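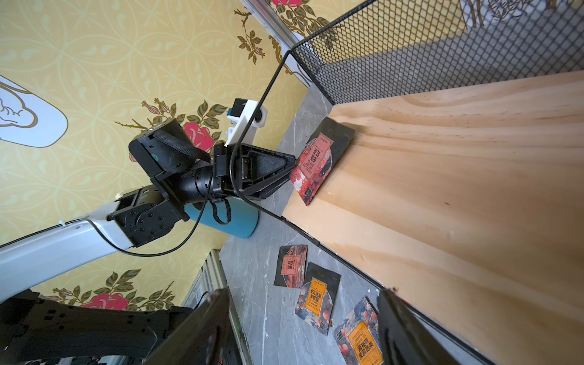
## Notes for session 11: the pouch that wouldn't let go

February 2025, Flildale robotics short course

Okay, so last time I promised you a real failure, and I'm giving you one of mine. Please read this before lab, because you'll be running the same kind of task (tea pouch, gripper, edge of a board) and I'd like you to get into less trouble than I did!

### What happened

We had a two-finger gripper picking up flat tea pouches and standing them against a wooden board. I'd set the grip force limit to 30 newtons, on the theory that foil pouches are slippery and more squeeze is safer. It ran fine all morning. Then one pouch went in a little low, the bottom edge caught on the board, and the arm kept pushing down. The pouch buckled, the wrist twisted a few degrees, and the controller did what I'd told it to do when it sees a force spike: stop and hold.

Hold. That was my mistake, right there. The fingers stayed clamped with the arm loaded up against the board like a spring. Saron Hadgu, who was running the station with me, reached in to pull the pouch free (I would have done the same), and when it slipped out the arm jumped sideways and rapped her knuckles. She was fine, a bit annoyed with me, and we wrote it up that afternoon.

### What the log said

Desta Derese pulled the log, which samples every 100 ms. The contact force climbed for roughly 2000 ms before the stop kicked in. That's ages! I had the threshold set for a crash, and this was a slow lean. A pouch gives as it folds, so the force creeps up and you never get the sharp spike you'd see with a rigid box.

### What we changed

- Grip limit down to 11 newtons. The padded fingers hold a pouch fine at that.
- A second check on how long the force has been rising, separate from the peak.
- On a stop, the arm backs off along the path it came in on, slowly, and then waits. Fingers open only when the operator says so.
- Hands stay out until the drive power is off. Paused doesn't count as off, and yes, I'll be watching.

Archana Khurana asked in July whether backing off could make a jam worse. It can, if the thing is hooked behind an edge. So keep the retreat short, and if the force goes up while you're retreating, stop there and cut the power.

### For lab

Work in pairs, one on the keyboard and one on the stop button. Place a pouch deliberately low, record the force trace, and mark where you think the stop should have come. Bring the plot with you, hand-drawn is okay. Obsa Nigatu has the spare finger pads if yours are peeling.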